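Home -- Archive -- Reading List -- About -- Contact

Last updated: February

I got my jury summons the way I get most bad news, which is folded inside a supermarket flyer. It was for the county courthouse in Clarkley, and it told me to report at 7:45 in the morning with a photo ID and something to read. I brought a novel. I read the same page for most of a day and still couldn't tell you who the uncle is.

My juror number was 344. They say it into a microphone, and you learn to perk up at it like a dog hearing the leash. The numbers that morning ran up to 426, which seemed like a lot of people for a building with one working elevator, and every one of us had been told to park in the Rolland Street garage. The Rolland Street garage does not validate. It has a sign saying the court has a juror parking program, and the court has a sign saying to ask the garage.

Then there is the orientation video. A man in a good suit walks down some marble steps and tells you that you are the cornerstone of justice. The woman next to me was eating dry cereal out of a sandwich bag the whole time. I envied her planning.

What they pay you for being a cornerstone, in our county, doesn't cover lunch and the garage both. My employer makes up the difference for the first three days. The guy behind me in line drives a delivery route and his doesn't, and he had asked to be excused and been told hardship meant something more than that. He was pretty calm about it. I would not have been calm about it.

I did come home with opinions about lunch, anyway. After day one I quit buying the courthouse sandwich and started packing my own.

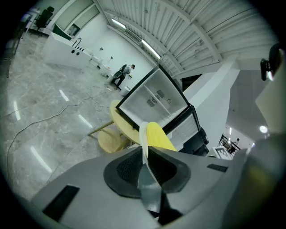

The small fridge, door open.

On the second morning they finally called 344 and I got to go upstairs. It was a civil case, a drainage dispute between a landscaping outfit called Tovlow and the owner of a strip mall out past Ganlow. I know this sounds like the dullest thing that can happen to a person. I was thrilled. I had been sitting under a television for a day and a half and I would have listened to a case about a stapler.

The judge asked the whole group whether anyone had strong feelings about landscapers. A surprising number of hands went up. One man had feelings about a hedge that went back to before his divorce, and we heard all of them. The lawyers asked me what I did for work, whether I owned or rented, and whether I could be fair to a corporation. I said I thought so. One of them wrote something down -- it took him a while, longer than my answer had.

I was thanked and excused at 11:20.

I've been chewing on it since. I wanted to stay, which embarrasses me a little after all the complaining I did about going. I looked at who was left in the box when I picked up my coat, and it was mostly people who were retired or whose offices were paying them to sit there. The delivery driver wasn't in it. I don't know whether he got let go too or was still downstairs waiting for his number. If you're going to tell people on video that a jury is a slice of the whole community, you could start by paying the slice enough to park.

The check came four weeks later. I still have the receipt from the garage stuck to the front of the novel, and I still have not finished the novel.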